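Search this site
Enter keywords

Sandwich duty still beats the machines, but the gap is closing

Last updated: 2025-09-24

If you have ever stood at the kitchen counter at six in the evening, with one child asking for no tomato and another asking for nothing but tomato, you will probably have wished for a machine that could simply take over. People have been promised that machine for a very long time now, and a good many of them came along to the Wedelik home and shop show this week hoping to find out how much longer they would have to wait.

The short version is that they will have to wait a while yet, though there was plenty to enjoy in the meantime. Three firms were showing arms meant for ordinary chores, and the crowd around them stayed thick all afternoon (the free coffee was right next door, which can't have hurt). Jitton brought a towel folder, Quintero had an arm that stocks store shelves, and Skesuvis, the smallest of the three, set its machine to work on lunch.

The towels went best. Jitton's folder has been in use since March at a small hotel laundry, and the company says it now gets through a hand towel in 44 seconds. A woman standing near the rope remarked, quite kindly, that she could do one in three, and that she could do it while on the phone. The Jitton team took this well. Their argument is that a slow folder can keep going after everybody has gone home, so that a basket left in the evening is a stack by the morning, and for a small hotel that may be worth having. Fitted sheets are another story, and the team cheerfully admitted that they have trouble with those themselves.

Quintero's shelf stocker had a harder day of it. Boxes and cans gave it no difficulty at all, and it lined them up more neatly than any of us would bother to at the end of a shift. Bags of chips were its undoing. They slump, they slide over one another, and a bag that was facing forward a moment ago is suddenly facing the ceiling. The company is offering the machine for canned goods and cereal only, at first, and hopes to add soft packages later on.

Then there was the burger table, which drew the most questions and certainly the most photographs. A burger seems like such a simple thing until you try to explain it to a machine! A bun gives when you squeeze it and a patty gives a little less, and a slice of cheese will bend or stick to whatever it touches. Skesuvis has got around some of this by tidying up the ingredients in advance, standing the buns and patties on edge in a clear rack so that the black gripper can come down from above with a finger on either side. Lettuce can't be filed away like that, and it sits in a loose green pile.
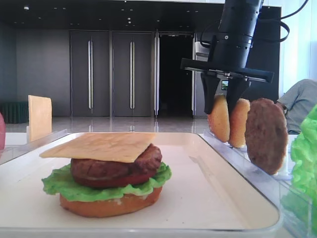 Whether you would want one of these at home is a different matter. The company is aiming at school cafeterias and snack counters, where the same lunch is made over and over and there is room for a rack of ingredients beside the tray. Its goal for next year is 10 burgers in a row without a person stepping in, and its staff told visitors that the best run so far had ended with the second. A family kitchen, with its half-used jars and a cutting board balanced on the sink, is a much tougher place to work than a table where every item has its own slot, and they were refreshingly open about that.

Prices were hard to come by. Quintero and Skesuvis are both talking about monthly rental for shops and kitchens, with no figures given out yet, and Jitton will quote only after a visit to see the laundry room. None of the three has a version planned for private homes, which brought a small groan from a gentleman who told us he had come on two buses to ask.

The show stays open through the weekend in the main hall, and the chore demonstrations run every afternoon beginning at 2. Children are welcome, and there are benches along the side for anyone who would like to sit down and watch a towel being folded.

Get our local news roundup in your inbox. Enter your email address to sign up. You can unsubscribe at any time.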